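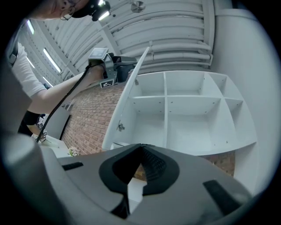
블로그 > 살림 이야기 > 정리와 수납

책장 정리를 또 미뤘다. 작년 12월에 분명히 "올해 안에는 끝낸다"고 써 놨는데, 그 글을 지금 다시 읽으니 얼굴이 화끈거린다ㅋㅋ

사실 나는 책을 못 버리는 게 아니라 책 사이에 낀 것들을 못 버린다. 영수증, 기차표, 카페 쿠폰, 누가 준 건지도 모르겠는 엽서 같은 것들. 지난주에 큰맘 먹고 맨 아래 칸부터 꺼내기 시작했는데, 첫 번째 책에서 Noltau 카페 도장 쿠폰이 나왔다. 도장이 7개 찍혀 있었다. 열 개면 한 잔 공짜인데! 그 카페 문 닫은 지가 언젠데 아직도 아깝다.

그러고는 그 자리에 주저앉아서 책을 읽기 시작했다. 다들 아시는 그 코스다. 한 시간 동안 세 권 꺼내고 한 권 반 읽었으니 정리는 무슨.

그래서 이번에는 규칙을 정했다. 일단 펼치지 않는다. 책등만 보고 나눈다. 다시 읽을 책, 누구 줄 책, 모르겠는 책. 문제는 모르겠는 책 더미가 제일 높아졌다는 건데, 밤에 물 마시러 나오다가 발로 차서 무너뜨렸다. 새끼발가락이 아직도 얼얼하다.

세어 보니 내보내기로 한 책이 39권이다. 생각보다 많아서 좀 뿌듯했다. 절반은 동네 헌책방 Hoekstra에 들고 갔는데, 사장님이 한참 넘겨 보시더니 요리책 한 권에만 3,000원을 쳐 주셨다. 나머지는 그냥 무인 책장에 꽂아 두고 가라고 하셔서 그렇게 했다. 그리고 나오는 길에 두 권을 샀다... 네, 샀습니다. 여행 에세이 하나랑 표지가 너무 예쁜 식물도감. 변명하자면 식물도감은 진짜 필요했다. 베란다 화분 하나가 무슨 식물인지 몇 년째 모르고 키우는 중이라서.

꽂는 순서도 고민을 많이 했다. 색깔별로 꽂는 게 예쁘다길래 해 봤는데 이틀 만에 포기! 시리즈물이 뿔뿔이 흩어지니까 3권 찾다가 성질이 나더라. 결국 예전처럼 소설은 소설끼리, 요리책은 부엌 가까운 쪽, 크고 무거운 책은 아래로 돌아왔다. 맨 위 칸은 일부러 비워 뒀는데 과연 며칠이나 갈지 모르겠다.

책갈피로 쓰던 종이들은 Bulluretti 과자 상자에 다 모았다. 버리려고 모은 건데 모아 놓으니까 또 못 버리겠다. 엽서 중에 바다 그림이 하나 있어서 그건 냉장고에 붙였다.

남은 건 모르겠는 책 더미 36권. 이건 한 달만 상자에 넣어 두고, 그동안 한 번도 생각이 안 나면 보내 주기로 했다. 벌써 두 권이 생각나서 상자를 다시 열긴 했지만 그건 빼고 계산하는 걸로. 혹시 이런 책들 어떻게 처리하시는지 댓글로 좀 알려 주세요. 저는 이제 발가락에 파스 붙이러 갑니다.

최근 글
Skorkenlow 머그컵 손잡이 붙여 쓰기
이름 모를 화분, 분갈이는 했습니다
여름 이불 넣기 전에 하는 일
냉동실 떡 먹어 치우기 주간

마지막 수정: 2023년 9월 9일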